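The Glass Orchard, three episodes on two discs
Reviewed by Hortensia Sepúlveda
Saturday, January 27, 2018

I should say first that I have read the novel by Olivares two times, once in Spanish when I was a student and once in the English translation, so I came to this box set with expectations. My husband had not read it and liked the series more than I did. Please keep this in mind.

The story, for those who do not know it, happens in a small harbour town called Amon. A florist is found dead in the cold room behind her shop, and the inspector sent from the capital is a tired man called Grerkitz, who does not like flowers, does not like the sea and does not like to be sent anywhere. In the book he is nearly 60 and walks with difficulty. In the series he is perhaps forty and runs after a suspect along the breakwater. I understand why a television producer wants somebody to run, but the whole method of Grerkitz is that he sits down. He sits in people's kitchens until they become uncomfortable and begin to talk. When he runs, he is another detective with the same name.

The first episode is the best of the three. It is slow in the good sense. We meet the sister, the delivery boy, the doctor and the widow from the hotel, and each of them gets one proper conversation with the inspector. The dialogue is taken almost directly from the novel, and the actors are not afraid of silence. I especially enjoyed the long dinner at the hotel, where everyone lies about what time they arrived home and the soup is getting cold in front of them.

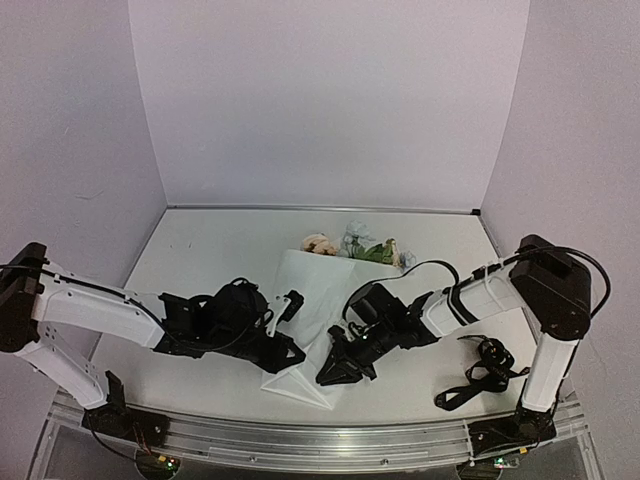
The second episode is where the trouble starts. The writers have added a love story between Grerkitz and the sister. I looked for it in the book again in case I had forgotten, and there is no trace of it. It takes up a lot of the hour, and to make room for it they removed the doctor's letter. This letter is the most important clue! Without it, the viewer has no fair chance to guess, and for me a mystery of this type is a kind of agreement between the author and the public. You may hide the clue behind a joke or a quarrel, but you must show it.

The third episode tries to repair this with a flashback of nine minutes (yes, I looked at the clock) in which everything is explained in blue light with sad piano. The murderer is the same person as in the novel, I can say this much without spoiling anything, but the motive is changed. Olivares wrote about a very small debt which grew in someone's mind over many years. The series gives us a stolen inheritance, as we have seen in many other programmes.

On the positive side, the town looks wonderful. The wet streets, the ugly yellow curtains in the police station, the neighbours who are always sweeping when something interesting happens, all of this is as I had imagined it. The music in the first two parts is modest and helps the mood. The woman who plays the widow is excellent and I wished she had more to do.

About the discs themselves. They are published by Illum, who have done several older crime series before this one. The picture is clear and the colours are natural. The subtitles are accurate, only sometimes they disappear too quickly when two people speak together. There is one extra, a short interview with the costume designer, and a booklet with very small print. The box says it is a limited edition of 3000 copies. Mine arrived in December with a cracked hinge, but the store replaced it without any discussion.

Would I recommend it? If you have never read the book, borrow the discs from the library and enjoy the first evening. If you love the book as I do, watch the first episode, then go back to your armchair and read the rest. I give it three stars out of five, and one of these is only for the widow.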